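Sarkix Hard Wax Oil, 200 ml tin

I've been selling this one since March and I've already got through three tins at home, so I may be biased! It's a clear satin oil for indoor wood — tables, shelves, worktops, that sort of thing — and it goes on with an old T-shirt if you haven't got a proper cloth.

Give the wood a light sand first, wipe off the dust, then rub in a thin coat. Really thin. My first go was far too generous and it stayed tacky all weekend.
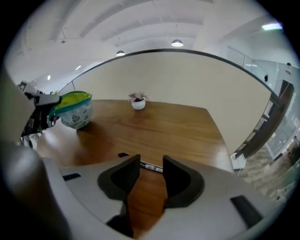 I leave mine overnight and do a second coat in the morning. If you've used the Pirkura oil before, the Sarkix smells a lot milder and doesn't go as yellow on pale wood (I still like Pirkura for oak, mind you).

Price is £26 a tin. Order code 2896. Collect from the Birkent shop on Saturday or I'll post it.

Shared 200 times

We use cookies to remember your basket. OK

Contact us | © Chauke Wood Care | Back to top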